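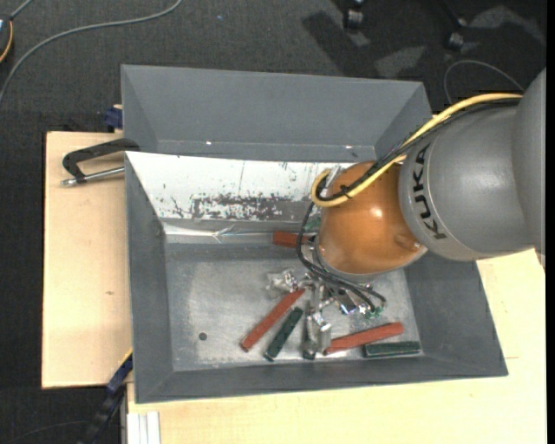
*KUKA arm reaching into a gray metal bin*

26 April 2025

**Progress report to the Boersma Fund: junior golf at Mullano**

Dear friends at the Fund,

It has been a busy and mostly happy stretch since we last wrote, and I hope you'll forgive me if this runs a little longer than the two pages you asked for. There is a good deal to tell you, and most of it is the kind of news we like to send.

**Coaching**

The winter sessions at Mullano finished with more children on the range than we had places for in the fall. Juniors hit from the covered bays on the left side, and on dry afternoons we took them out to the short holes and let them play real golf with real scorecards, which they like far better than anything we can dream up on the practice green. We gave out 927 hours of free coaching over the winter, counting group time and the one-on-one lessons for the older players.

The Saturday group used to lose a lot of its beginners by the third or fourth week. We moved the putting games to the start of the session and the full swing work to the end, and the difference has been lovely to see — children who were shy about missing the ball now come straight in and get going. I wish we had tried it years ago.

**Equipment**

Your grant paid for 310 junior clubs in mixed lengths, bought through Grustar. They came in two deliveries, the second one later than promised, so the left-handed players had to share for a while and were very patient about it. All the clubs are now tagged by height and kept in the shed behind the first tee. A few grips have already worn through and we'll replace those out of our own funds.

**The par-3 loop**

The three new forward tees are seeded and roped off. Drainage on the lowest one was worse than we expected, and after the heavy rain in March we had to lift part of it and start over. It's growing in nicely now, though I would not want a junior event on it before summer. We have also cut back the rough beside the pond, where a truly astonishing number of balls had been hiding.

**Matches**

Our juniors played 3 friendly matches against Beleck, winning one, halving one, and losing the last by a single hole in fading light. The lunches afterward were as good as the golf. Beleck has kindly asked us back in August for a two-day team event, and we would dearly love to send a full side.

**Money**

We have $2,558 of the grant left. Most of that is set aside for the August trip, for the bus and the entry fees, with a little held back for range balls. The extra work on the low tee came out of the club's course budget, so it has not touched your money at all.

**What we would like to ask**

Would you be willing to let us move any leftover travel money into a beginners' week at the end of the summer? We have a waiting list again, and a week of mornings would let us get to nearly everyone on it. I can send a simple budget whenever you'd like one.

You would be very welcome at the range any Saturday morning, and there is always coffee on.

With warm thanks from all of us,

The Junior Golf Coordinator, Mullano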